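Tie the bag before you throw it out
By Anum Niazi 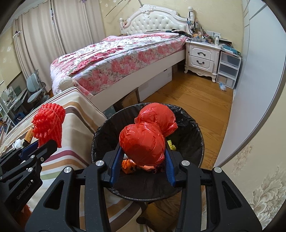 A wrapped bag of trash over a lined bin in a bedroom.

Most arguments about household trash are about what goes in the bin. I want to make a smaller one about how it goes in. Small, messy waste should be wrapped tightly in a plastic bag you already have, knotted, and dropped in as one piece.

I know the objection. Wajid Virk, who shares a stairwell with me, says wrapping trash in plastic and then putting it in a plastic liner is using plastic twice. He is right, if the inner bag is new. Mine never are. They come home around fruit or bread, and they would end up in the same liner a day later, empty.

The case is strongest in a bedroom. A kitchen bin gets emptied often because it smells. A bedroom bin gets forgotten. It collects tissues, wrappers and the foam sleeves that come on fruit, and it stands near the bed, where people sleep. Anything with juice or crumbs in it should not be loose in there. A black liner hides what has leaked until you lift it out, and a wood floor does not forgive a drip.

I rent two rooms, and for years I ate in the one I slept in. I changed my habits in June, after 7 days away, when I came back to ants along the baseboard. The landlord's man charged 105 dollars to treat the room and told me to keep food out of it. I did not manage that. I did manage to tie the bags.

There is a limit. Bottles should be left out of the bundle and rinsed, and paper that can be recycled should go elsewhere -- a tied bag is no excuse to stop sorting. Shazia Rizvi, my sister-in-law, ties everything together, batteries included, and I have told her what I think of it.

But for peel, crumbs and sticky wrappers, the knot takes a few seconds. Press the air out first, or the bundle takes up half the bin.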